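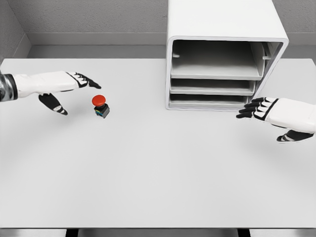 A task planner decides what a robot will attempt next, and it must make that decision before any motor receives a command. In the earlier chapters the term "controller" was used loosely to cover everything between the sensor readings and the joints. From this point on the term is narrower. The controller follows a reference that it has been given, and the planner chooses the reference. The simulated workcell used throughout Part Three shows why the two duties are kept apart. With one hand close to the red push button and the other near the lowest tray of the cabinet, either arm could be given the next move, and no amount of accurate tracking will tell the software which arm that should be. The answer depends on the goal, on the order in which the steps must be completed, and on whether the two arms can move at the same time without entering each other's space.

Last updated: May

Print this page | E-mail this page

CHAPTER 14
Task Planning for Two-Arm Systems

14.1 Purpose of the Chapter

This chapter introduces the methods by which a written goal is turned into an ordered set of motions for a robot with two arms. It assumes that the reader has completed the chapters on forward and inverse kinematics and has a working installation of the Pletach simulator. Readers who have not yet run the joint-tracking exercises in Chapter 12 should do so first. The planner described here calls those routines directly and reports their errors without translating them.

The approach is the one developed for the teaching laboratory at the Mellmont Institute, where the first version of the course notes was prepared under the direction of Sérgio Vilela. The notation has been revised, but the order of topics is largely unchanged.

14.2 Goals, States and Actions

A state is a list of facts that the software holds to be true at a given moment. In the workcell, such facts include "the button is pressed," "the bottom tray is closed," and "the left arm is free." A fact is either present in the list or absent from it. The planner has no notion of a tray that is nearly closed. If such a distinction matters to the task, it must be written as a separate fact and tested by the perception module.

A goal is a partial state. It names only the facts that must hold when the task is finished and leaves the rest open. The goal "the bottom tray is open and the button is pressed" places no condition on where the hands come to rest. Students often find that their first plans end with an arm stretched across the table. The plan is correct under the goal as written. If the arms must return to a home position, the goal must say so.

An action has three parts:

Preconditions: facts that must hold before the action may begin.
Effects: facts that are added or removed when the action ends.
Resources: the arms and regions of space that the action holds while it runs.

The first two parts will be familiar from any general account of planning. The third is particular to systems with more than one arm. A press of the button holds one arm and the region above the button. Opening a tray holds one arm and the region in front of the cabinet, including the distance through which the tray will travel. Two actions may overlap in time only if they hold no resource in common.

14.3 Assigning an Arm

Each action in the library is written without naming an arm. The assignment is made during the search, after the planner has tested whether a given arm can reach the target and hold the required wrist angle. This test is more costly than any other step in the search, and for that reason the results are stored in a reach table. The table for the standard workcell has 74 entries and is supplied with the course files. It must be rebuilt whenever an object is moved, as the entries are tied to the positions of the objects at the time of the test.

When both arms can perform an action, the planner compares the cost of each choice. The default cost is the total joint travel. This cost tends to give each arm the work on its own side, but it does not guarantee that result. An arm that has just completed a motion near the center of the table may be closer, in joint travel, to a target on the far side. Section 14.6 presents an added cost for crossing the midline and discusses how large it should be.

14.4 The Limits of a Simulated Cell

All exercises in this chapter are performed in simulation. The rendered view is provided for the reader's benefit and takes no part in planning. The planner reads object positions from the simulator through the Fehr interface, and those positions are exact. A plan that depends on exact positions may fail on physical equipment, where each position is an estimate and carries an error.

For this reason, the exercises marked with the letter N add random error to the positions before the planner receives them. The student should expect some plans to fail under these conditions. The written report must state which action failed and which precondition or effect was no longer true at the time of failure. A report that states only that the robot missed its target will be returned for revision.

Contact requires further care. In the simulator, the button is treated as pressed when its cap has passed a set depth, and the fact is added to the state at the next update. The planner must wait for that update before it begins any action that depends on the button. Plans that skip the wait may succeed in one run and fail in the next, depending on the order in which the processes are scheduled.

14.5 Replanning

A plan is made from the facts known at the start. When an action ends without producing its stated effects, the remaining steps can no longer be trusted, and the planner must choose between repeating the action and building a new plan from the current state. The Gruda executive, which runs the finished plan, allows 2 attempts at any action before it asks for a new plan. This limit may be changed in the settings file. It should be left alone until the exercises in this section are complete, so that results can be compared across the class.

Before a new plan is requested, both arms are brought to a controlled stop. An arm that is holding a tray keeps its grip during the stop. The state passed to the planner must record that grip. If it does not, the new plan may assign the same arm to another action and pull the tray along the path.

The search is limited to 35 steps in all exercises. A search that reaches this limit ends with a message and returns no plan. In most cases the cause is a missing effect in the action library, and the student should examine the library before raising the limit.

14.6 Costs for Crossing the Midline

Let the table be divided by a vertical plane midway between the bases of the two arms. An action crosses the midline if any part of the assigned arm passes through this plane during the motion. The simplest treatment adds a fixed amount to the cost of each such action. A fixed amount is easy to compute and keeps the search fast, but it treats a slight crossing of the fingertips in the same manner as a full reach to the opposite side. The treatment developed below measures the greatest distance that the arm extends past the plane and adds a cost in proportion to it.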